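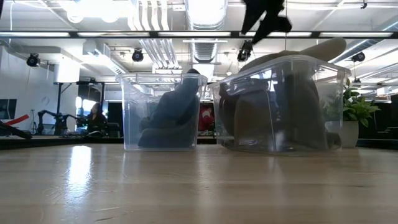 Moving to a smaller place, what do I do with the kids' stuff?

mossyporch
19 September 2019
We're leaving our house in Varkbridge for an apartment with 2 bedrooms and hardly any closets. I've been sorting since July and I'm stuck on the sentimental things. Baby clothes, school art, stuffed animals, all of it. My kids are 22 and 19 and they both say "keep it for me" but neither one has room. Do I pay for storage? Do I get tough? Help!

kettle_and_toast
Get tough. I paid for a unit at Kasten Storage for 4 years and when I finally opened it up I wanted one quilt and a lamp. I don't even want to think about what that quilt cost me.

dunlin77
Gotta disagree with kettle. My mom got tough when I was in college and my bear went to the thrift store along with everything else. I'm over it (mostly) but I'd have driven all night to get him if she'd called. Ask them item by item. Text them pictures and give them a deadline.

kettle_and_toast
Fair, but "keep it for me" isn't an answer when mom's paying for the space. They're adults. One box each, and they come get it.

mossyporch
Oh, the bear story hurts. I did text my son a picture of his old dog and he wrote back in two seconds, so maybe there's something to that.

rhubarb_lane
For the art, take photos and keep the few you really love. We had 400 drawings, I scanned them over one winter and got a book printed. My daughter looks at the book way more than she ever looked at the pile.

dunlin77
Scans are great for drawings. Doesn't work for anything you hug, though.

oldfeltanard
We did this move when we left Feltanard. Wash the soft things and dry them all the way through before they get packed, or you'll open a box of mildew. And skip the basement if your new building has one. Ours flooded the first spring.

mossyporch
No basement, third floor, so that's one worry gone. OK, I'm going with one box each and a deadline. Does anybody know if the Plivanach church sale takes baby clothes?

rhubarb_lane
They did last year, but only if they were clean and on hangers. Call first, the hours change a lot.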